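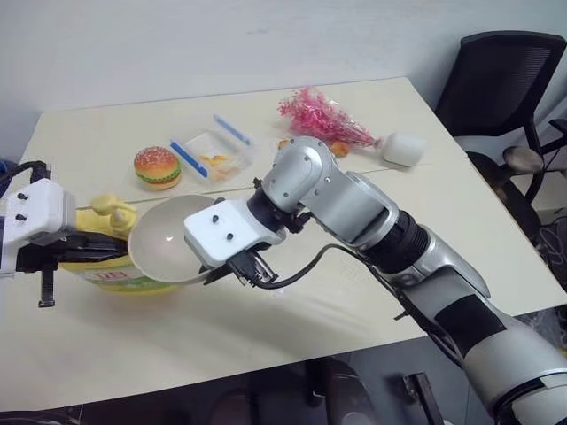

Two-Arm Handover of Rigid Tableware: Notes on the Regrasp Results

Posted June 9, 2026

Readers of this blog will be aware that the Stulham group has spent the spring on a single question: whether a policy trained on cluttered tables handles bowls better than one trained on tidy ones. The first full set of results is now available and is set out below, together with a number of reservations which I regard as at least as important as the headline figures.

The task

The right arm picks up a bowl by its rim and tilts it, and the left arm approaches from the other side and takes hold. The bowl is then set down. A bowl is a demanding object for a parallel grip, as the part that can be held is thin and curved. A small error in the angle of the fingers is enough to make it turn in the grip, and a white bowl on a pale table gives the vision model little contrast with which to find the edge.

The table is dressed with other objects. Toy food, a clear storage box with blue latches, a bunch of pink artificial flowers in a plastic wrapper and a yellow container with a printed label were all part of one such layout. Shiny wrapping and clear plastic were included on purpose, as both had given our earlier depth estimates a good deal of trouble.

Method

The training set consists of 811 demonstrations, each recorded with a person guiding both arms. Of these, 425 were recorded on cluttered tables and the remainder on tables holding the bowl alone. Two policies were trained with the same network and the same settings, one on each part of the data. A further policy was trained on the whole set.

We used the Trellolden training code without change, apart from the part that passes timing between the arms. The stock version treats the two arms as one long list of joint values. In our version, which we have named Naker, each arm predicts its own motion and also predicts when the other will close its fingers. The second prediction is used only to decide whether to let go.

Each policy was then given 54 trials on layouts it had not met in training. A trial was counted as a success only if the bowl was passed across and set down upright. Trials in which the bowl was held but placed on top of another object were recorded as failures, although a more generous reader might wish to count them otherwise.

Results

The policy trained on cluttered tables was clearly better than the one trained on bare tables, including on layouts with few objects. This was expected. The policy trained on the whole set did no better than the cluttered one, and its release was slower. I had expected the additional data to help, and I do not at present have a good account of why it did not.

Almost all failures fell at the same point. The left arm would arrive with its fingers at the correct height but turned slightly away from the line of the rim, close on one side first, and push the bowl round in the right-hand grip. In 3 trials the right arm then let go too early. Those trials have been examined closely, and in each the timing prediction had been correct — the fault lay in the threshold we had set for release, which was too low.

Reservations

All the bowls used were rigid and of similar size. Nothing in these results should be taken to apply to soft containers or to bowls with something in them. The layouts were also arranged by the same small group of people who recorded the demonstrations, and habits of placing objects are likely to have carried over from training to testing.

A comparison with the Kolev method was planned and has not been carried out. Their release rule depends on a force reading at the wrist, and our present software does not provide one in a form that would make the comparison fair.

Next steps

The release threshold will be raised and the trials repeated in full before any further data is collected. The layouts for the repeat will be drawn up by colleagues who took no part in the recording. The results will be posted on this page when they have been checked, and the table of trials, including the failures, will be made available at the same time.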